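Tidy-up helpers wanted - small objects, small bins, big patience

Casual, paid, beginners welcome
Posted by Adjoa at Plornik

Hi there! I'm Adjoa Appiah and I look after the tabletop tidying sessions at Plornik. We're after a few more people to join us from March, and I've been told to write a proper ad, so I'll do my best, but I tend to ramble when I like a job and I really like this one.

The short version: you'd be putting little things into bigger things, taking them out again, and telling us what you think about where they ought to live. It's everyday household clutter on a white table. Foam blocks, scrunched paper, a toy panda, a few bins and boxes. If you've ever cleaned up a lounge room floor after a four-year-old's birthday you already have most of the experience we need.

What you'd be doing

Each session starts with a messy table and a set of containers. You get a card that tells you what sort of tidy we're after. Sometimes it's very plain (blocks in the open bin, rubbish in the rubbish bin) and sometimes it's left up to you, and those are the ones I look forward to, because people's ideas of "put away" are all over the shop. One person thinks the panda belongs with the blocks because they're all toys. The next person gives it a spot of its own on top of a box where it can see what's going on. Both fine! You just write a line or two about why you did it your way.

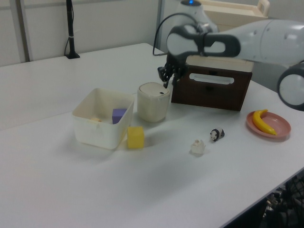

Then there's the resetting, and I won't pretend it's glamorous. Once a table is done, everything comes back out and gets laid down again to match the setup sheet. The yellow block goes near the bin, the paper gets scrunched and dropped in the open part of the table, the panda goes over on its side. It needs to be close to the sheet but you don't have to get the ruler out. If you're the type who straightens other people's picture frames you'll be very happy here.

You'd also help with:

Checking lids open and shut before we start
Wiping the table down between rounds
Swapping containers in and out when the card calls for it
Keeping the spares shelf in some kind of order (good luck, it beat me)
Filling in the notes page, in handwriting that Moataz can read

Moataz Mahrous runs the afternoon sessions and I do the mornings. He's calmer than me and has a better playlist. We overlap at lunch, so you'll meet both of us whichever shift you take.

A bit about the containers

I get asked about this at nearly every chat with new people, so here goes. We have two families of storage on the go and the setup sheets use our own names for them. The Nutero set is the open bins and baskets, and the Dramani set is anything with a lid, from the little round bins up to the storage boxes. Nothing fancy. We picked them because they're the sort of thing you'd have at home, under the bathroom sink or on top of the wardrobe, and because they each ask something different of you. An open basket is easy to fill and just as easy to tip over. A flip-up lid is great until you've got something in both hands. Boxes can be stacked, and then of course the thing you want is in the bottom one.

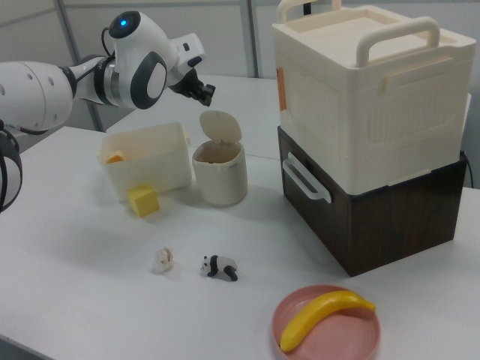 We ask for opinions on all of this and we do mean it. Last season a helper pointed out that our cards said "put the rubbish away" without saying what counted as rubbish, and half the group had been carefully saving the scrunched paper with the toys. The cards got rewritten that week. If something in the instructions is daft, please say so - I wrote most of them and my feelings will recover.

Who we're looking for

Anyone 18 or over who can stand or sit at a table for a decent stretch and handle light objects. Left-handers, please do apply, we never have enough. You don't need any qualifications. I'd love to hear from parents, retired teachers, shop staff, cleaners, students, people who reorganise the pantry to relax, and also people who are truly hopeless at tidying, who are just as useful to us and often funnier company.

You do need to be okay with repetition. The same panda will be back on the same table tomorrow and you'll be picking it up again. Some people find that soothing and some are climbing the walls by morning tea, so have a think about which one you are.

Hours and pay

Sessions run for 2 hours, morning or afternoon. We ask you to sign up for 6 of them, spread out however suits you. It's $145 a session, paid at the end of each one, and there's a $400 bonus when you've finished the lot. Tea, coffee and biscuits are on us. Parking is behind the building and it's free, though the driveway is tight if you've got a ute.

How to apply

Send us a few lines through the Etari sign-up page with your name, whether you'd like mornings or afternoons, and the messiest spot in your house. No resume needed. I read every one and I'll ring you for a quick chat, usually after 4 pm once the tables are packed up. If you need a chair at a particular height or a quieter spot to work in, pop that in too and we'll have it ready for you.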